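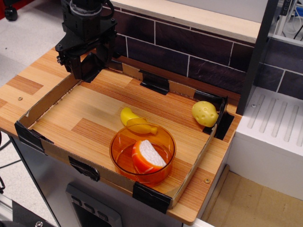

La dînette, côté plan de travail

Un plateau en carton, du ruban adhésif noir, un bol orange. Et dedans, un quartier d'orange. Une banane juste derrière, une patate jaune dans le coin. Voilà le matériel. On a vu des cuisines pour enfants à prix fous qui occupent moins longtemps.

Retour de la dînette bricolée, donc. Chez Mazza, boutique de jouets d'occasion à Clusach, les bacs de fruits en plastique se vident avant midi. Au poids, en vrac, dépareillés. Les gens fouillent. Une aubergine sans queue, trois tomates, un demi-citron qui a perdu son autre moitié depuis longtemps. Personne ne réclame la série complète, et tant mieux.

Le plateau d'abord

Prendre une boîte basse. Vraiment basse : l'enfant doit voir ses légumes sans se pencher. On coupe les parois au cutter — un adulte, hein — et on renforce les coins au ruban large. Le noir se voit, et alors ? Ça fait un peu caisse de marché. Ceux qui veulent du discret prendront du kraft gommé, plus long à poser, moins solide quand le petit dernier s'assoit dessus (il s'assoira dessus).

Pour le fond, un motif de lattes, pâles et brun orangé, le même que sur le plan de travail. Effet planche à découper immédiat. Papier adhésif, chute de revêtement, feuille imprimée, on fait avec ce qu'on a. Découper un peu large, ajuster ensuite, lisser du centre vers les bords. Les bulles, une épingle et on n'en parle plus.

Le bol

Un seul suffit. Rond, bords droits, translucide de préférence : on voit à travers la paroi ce qu'on a mis dedans, et pour les deux ans c'est déjà la moitié du jeu. Mettre, enlever, remettre. Taille : assez large pour un quartier d'agrume, pas assez pour la banane. La banane reste dehors, négociations, cris, puis on trouve une solution.

Chez Vindari, le bol en plastique coloré est à 5 euros. Au vide-grenier de Grinholm, en juillet, on en a eu 12 pour le prix d'un café, certes rayés. Verdict après un mois : aucune diférence à l'usage.

Quels aliments choisir

Des formes franches. La banane est imbattable, courbe, facile à attraper, reconnue à l'autre bout de la pièce. Le quartier d'orange marche bien aussi, surtout avec une chair un peu texturée sous les doigts. La patate, plus surprenant. Un ovale avec des petits creux, c'est tout. Dans notre cuisine elle finit pourtant dans tous les plats, soupe, gâteau, thé.

À éviter en revanche : les petits pois séparés, les cerises minuscules, tout ce qui passe dans une bouche. Et les pièces à velcro fatiguées, qui ramasse les cheveux.

Le lavage

Bassine d'eau tiède, savon doux, vieille brosse à dents pour les creux. Sécher sur un torchon, longtemps, les fruits creux gardent l'eau. Le carton, lui, ne se lave pas. Un chiffon à peine humide sur le fond adhésif et c'est tout. Quand il gondole, on recommence avec une autre boîte. Dix minutes, adhésif compris.

Rangement : le plateau se glisse sur une étagère, bol posé dedans, fruits dans le bol ou autour. Ceux qui débordent vont dans un sac en tissu. Pas de couvercle chez nous, on l'a perdu le premier jour.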